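Stop Buying Fingers You Don't Need

By the Humcombe Bench Notes editor

Every few months someone asks me which gripper to buy for bin picking, and they nearly always have a multi-fingered hand open in another tab. I understand why. The hands look like the future, the demo videos are good, and a salesperson will tell you that one hand can replace a whole rack of tooling. My view, after a long summer of comparing them, is that most shops asking the question should buy a suction cup and a plain parallel jaw, and spend the difference on a better camera.

I should say where I'm coming from. I run a small test bench at Humcombe. We do trials for companies that pack and sort mixed goods, and we get paid the same whichever product wins. In August we finished a comparison of three end effectors for a client that handles customer returns. The first was the Hulldale two-jaw, an electric gripper with rubber pads. The second was the Lornance cup, a single bellows suction cup on a short spring. The third was a multi-fingered hand.

Each one got 304 pick attempts. The goods were the sort of thing that comes back in a padded envelope: small cases, flat wallets, desk items, odd bits of plastic.

What the numbers said

The cup was the fastest and it wasn't close. On anything with a flat or gently curved hard face, it went down, sealed and came up. It was poor on meshy or textured covers, where it leaked, and we wrote those off early.

The two-jaw was slower but it dealt with most of what the cup couldn't. Its weak spot was flat things lying on the floor of the bin. If the pads can't get under an edge, they scrape along the top and close on nothing.

The hand dropped or missed 77 of its attempts, more than either of the others. People find that surprising. A hand has more ways to hold an object, and it also has more ways to be slightly wrong about where the object is. One fingertip lands early, the item turns, and the other fingers close on the space where it used to be. With a two-jaw gripper, the same error in position often doesn't matter, as the jaws push the item to the middle as they close.

Then there is upkeep. Over the whole trial the cup needed a new bellows and the two-jaw needed nothing. The hand was down for 2 full days, one for a worn tendon and one for a connector that worked itself loose. I don't hold the tendon against it. Parts wear. But a returns line that loses a day loses a day of trucks too.

The bin matters more than the brochure

One thing I would like to see in every gripper comparison is the container. Vendors test on a flat table with clear space on all sides. Customers pick out of bins, and a bin has walls and corners. A hand is wide. It needs room to open its fingers, and near a wall it doesn't have that room.

We used a metal bin clamped to the table and spread the items out so each gripper had a fair chance at them. Even so, the ones against the walls caused most of the arguments. A small item in a rear corner can be reached by a cup with no trouble. Getting fingers around it means coming in at an angle, and the planner has to find an angle that keeps the knuckles, the wrist and the cables off the metal.

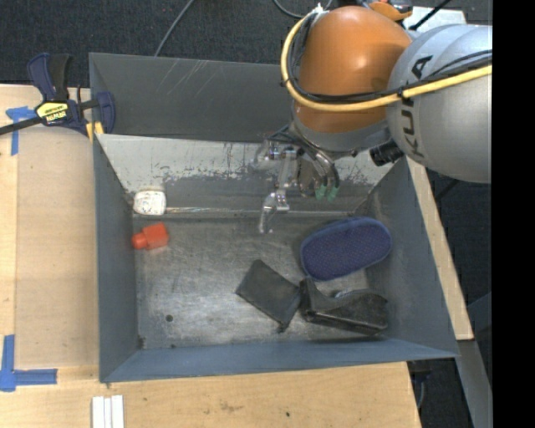
Where a hand earns its price

I don't want to be unfair. There are jobs where I would tell a client to buy the hand and budget for the repairs. If you have to pick something up and then use it, or turn it over to find a label, a cup won't do it. If you're a lab and the point is to learn how hands work, then obviously buy a hand. The El Fassi controller we ran it with let us change grip force in the middle of a grasp, and on soft goods that did help.

But the returns client didn't need to use or turn anything. They needed items out of one bin and onto a belt. They took the cup and the two-jaw on a tool changer, and the swap adds a little time to each change that they can live with.

The hand's supplier wrote to me on a Friday afternoon to say that 125 more hours of tuning would have closed the gap. That may be so. My client would have been paying for those hours, and they would need to pay again when the mix of goods changed. I'd ask any supplier to put that figure in the quote, next to the price of the hardware, before you sign for it.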